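The Lantern Under the Stairs
Picture book, hardcover, for ages 4 and up

Written by Rohani Lumbantobing
Illustrated by Setsuko Sekiguchi
Published by Gisel

Mika moves with her grandmother to a tall, narrow house. Every evening a small light comes on under the stairs, and every morning it is gone. Mika wants to know who is living there, but first she must learn to walk in the dark without holding a hand.

The book has 37 pages, with one short text on each page, so it is suitable for reading before sleep. The sentences are simple and they repeat, and many children will soon say them together with the reader.

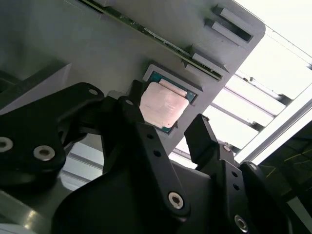
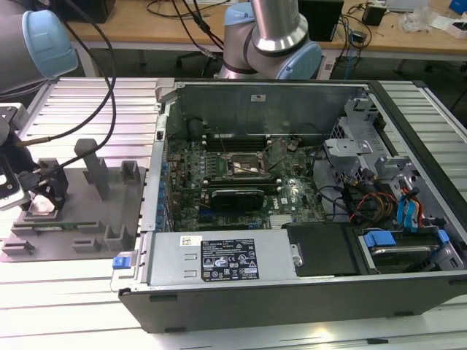 Processor in the grey plate (first picture); open computer case on the work table (second picture).

The illustrations are made with ink and watercolour. The paper is thick and not shiny, and the corners of the cover are round.

The first printing is 2000 copies. From February the book is also available in a set with the colouring book, which has 35 drawings from the same story.

Details
Language: English
Binding: sewn, hard cover
Distributor: Starnico
Also by the same author: Good Night, Drilen

Schools and libraries can ask us for a lower price when they order more than one set. Please write the name of your school in the order form.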